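# Rents are finally cooling off in Prulcombe, sort of

If you've been apartment hunting in Prulcombe this year, you've probably noticed something I haven't been able to write in a long time: landlords are returning phone calls. Sastska, the listings company that tracks most of the rentals in town, put out its fall numbers on Thursday, and asking rents are up 4 percent from last October. I know, up is still up. But last year's jump was 16 percent, and I remember it well because I was one of the people carrying boxes up a back staircase to a smaller place.

The company says 84 apartments were sitting empty and advertised when it did its count. For a town our size that's a decent number. I went back through my old notes and found a stretch the winter before last when I could read through every open listing over one cup of coffee, and half of those were the same basement.

So what changed? Mostly Pament. The first building at the old Pament rail yard opened over the summer, and it dumped a whole lot of one-bedrooms on the market at once. They aren't cheap (I toured one and the rent made me laugh out loud in front of a very nice leasing agent), but people who can swing it are moving over there and leaving older places behind them. When the whole project is done there should be some 250 units on the site, though the second and third buildings don't even have foundations yet.
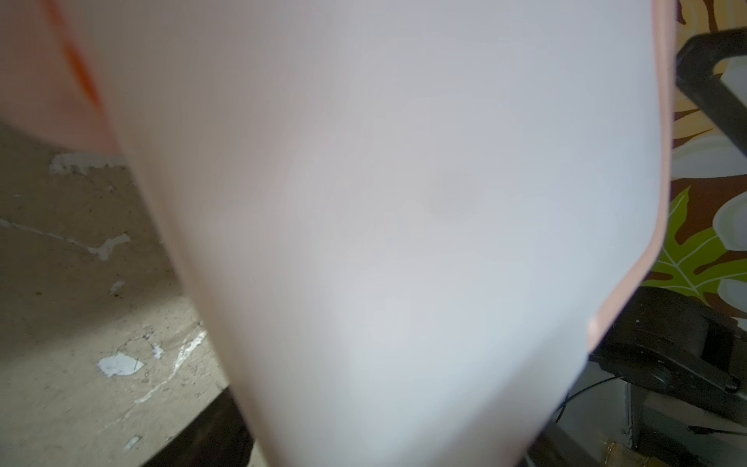
The older places are where I'm seeing the real movement. A couple of landlords on the east side told me they've started paying for water again, and one is throwing in a parking spot, which he swore to me two years ago he'd never do. Free first months are popping up too, mostly in the bigger complexes out past the high school. If you're renewing a lease this fall, ask! The worst they can say is no, and I've heard from enough readers who got fifty bucks knocked off just by bringing it up.

Now for the less cheerful part. If you need three bedrooms, none of this is helping you much. Almost everything new is a studio or a one-bedroom, and Sastska's report says family-sized rentals went up faster than everything else in town. I got an email from a reader with three kids who has been looking since spring and has applied for every house that came up in her price range. She's still looking. The Pament plans do call for some larger apartments, but they're all in the last building, and I wouldn't hold my breath on that one.

Tanner, which manages a good chunk of the older brick buildings downtown, didn't want to talk about specific rents with me. The company did say in a short email that it expects next year to look "a lot like this one" and that it's hanging on to good tenants where it can. I read that as small increases, maybe none at all if you've been there a while and you pay on time. That's my guess, though, and my guesses on rent have been wrong before (some of you still write to remind me).

What about buying? It's slow. Mortgage rates have a lot of would-be buyers staying put in their rentals, and the agents I talked to say the houses that do sell are mostly going for a bit under asking. A few owners have given up on selling for now and rented their places out, so keep an eye on the single-family listings after the holidays if you need a yard.

The town council takes up the parking rules for the second Pament building at its next meeting, at 7 p.m. in the library basement. The current plan has fewer parking spots than apartments, and judging by my inbox, that's going to be a long night. I'll be there with snacks. Sastska's next count comes out in the spring, and I'll post the numbers as soon as I have them.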